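June, notebook, humidity again

8:40 am. Starting a clean page on the desiccant question. The last few entries have "seems better" written all over them and I can't get anything out of "seems better."

Claim under test: the Rornon reusable bags hold a closed cabinet at 40 percent relative humidity and can be dried out and reused 1000 times. The second half I can't check before I retire. The first half I can. 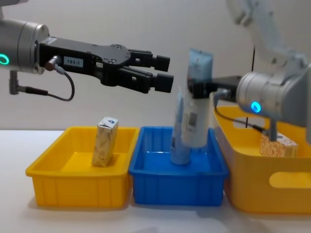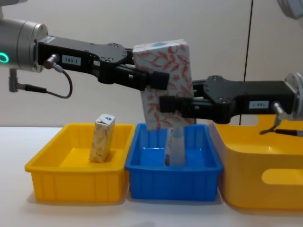
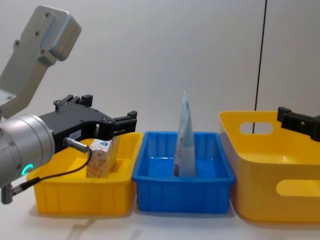
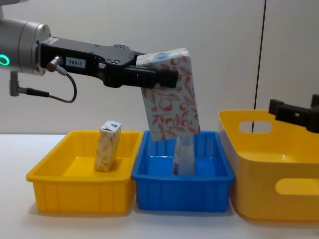 According to Dovport, the bags are fine and it's our loggers that drift, and the Ellitberg units read high as soon as they've been left somewhere damp. They say they gave up trusting theirs last summer and went back to salt jars.

Fair point, and annoying, as every number in the May pages came off an Ellitberg. So before the cabinet gets blamed for anything, loggers first.

Logger check. Table salt and a little distilled water stirred to a slush, in a jam jar, lid on, logger hung over it on thread. Should settle near 75. I left it through lunch and it was still climbing, so no reading before evening. The May check was read after lunch. I'd like to know what I thought I was measuring.

5:50 pm. Logger A sits 2 points high. Logger B is dead on. Not enough to explain the May curve, which wandered a lot further than that. So Dovport is partly right and it doesn't help us.

Cabinet. Door gasket is flattened along the hinge side. Slip of paper shut in the door pulls straight out there, grips everywhere else. If the door leaks, the bags are trying to dry the building and I don't care what brand they are. The May entry says "door sealed OK." Going by the paper, no.

Taped the hinge side with the wide foil tape. Ugly. Bags out, cabinet closed, both loggers in, leave overnight. Want a no-bag baseline, which we never took. The nice downward curve in the Nnaji write-up doesn't have one either. It was copied into our folder as if it settled the matter, but the outdoor air got drier that same week and they don't mention it. A cabinet full of old newspapers would have given a curve like that.

Next morning, 7:15 am. No-bag baseline with tape: flat. Tape alone got us most of what we'd been crediting to the bags. Bags back in now, fresh from the oven, weighed before they went in. Wrote the weights on masking tape on each bag, as the marker rubs off the fabric.

Two cautions for whoever reads this:
- The color dots on the bags lag. They stay blue long after the scale says the bag is gaining water. Go by weight.
- Drying at the temperature on the packet for the time on the packet did not get ours back to starting weight. They took almost 20 minutes longer, and I only ran one batch, so don't quote me.

Not ready to say the bags do nothing. Ready to say we have no evidence from May either way. I'd cross those pages out if it weren't against the rules, so I've put a pencil line down the margin.

To do: new gasket (foam strip is no good, it takes a set), salt jar for both loggers every month, outdoor humidity written down next to the indoor. Ask Rornon what size cabinet and how many door openings their number is based on. I asked once already and got the brochure again.

Comments

We had the same flat gasket problem. Check the bottom edge too, the paper test missed ours because the door sags when it's opened and lifts when it's latched.

Is one night long enough for the baseline? Our cabinet has wood shelves and it took days to stop giving off water. I'd rerun it before saying the tape did most of the work.

Metal shelves, but yes, I'd take a longer run. The weather hardly moved that night and I didn't write that down until you asked.

Don't foil tape the hinge side if you want the paint to stay on.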